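4.2 Clearing the cistern

Most published results on household tidying use a kitchen bench or a dining table. We chose a bathroom for the second group of tasks because the surfaces are small, the walls are close and there is little room for the elbow of the arm. All trials in this section were run in simulation using the Tellgate scenes, with the Segura controller described in Section 3.

The task is easy to state. A lumpy white item has to end up in a round brown bowl, or be taken out of it, with nothing else disturbed. A person does this without looking. For the arm, the hard part is the shape of the item. Its outline is uneven on every side, so a grasp that holds at one angle may slip at another. The wrist view shows the item in the bowl, with the fingers close to the rim.
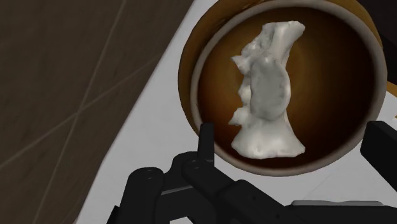
4.3 Effect of clutter

We then looked at what happens when the bowl shares its surface with other things. On the cistern lid there is very little spare room, and the gripper has to come down from above without brushing its neighbours. Planning time went up in every cluttered layout. The planner also favoured high, slow approaches – safe enough, but well behind what a cleaner would accept on a paid shift.
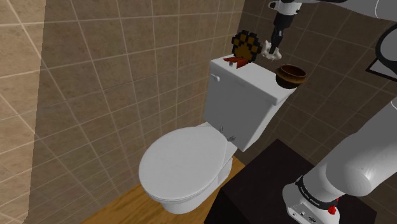

Figure 7. Simulated bathroom task. The gripper is over the back of the cistern with a small white item at its fingers; the brown bowl is at the right end of the lid.

Across 1,635 trials, 54 were stopped by the collision check before the arm reached the lid. We left these in the totals. Jayawardena's earlier work at Lirumville removed such cases, and the two sets of results should not be compared directly.

Our reading is that a fixed arm can manage single pick-and-place chores of this kind when the layout is known beforehand. It is not ready to be handed a bathroom and told to tidy it. Colour and lighting were held constant here, and wet surfaces were not modelled at all. Both are left to the Unonon trials in Section 5.

Contact: Rajitha Jayawardena, Unonon | © 2019 the authors | Back to top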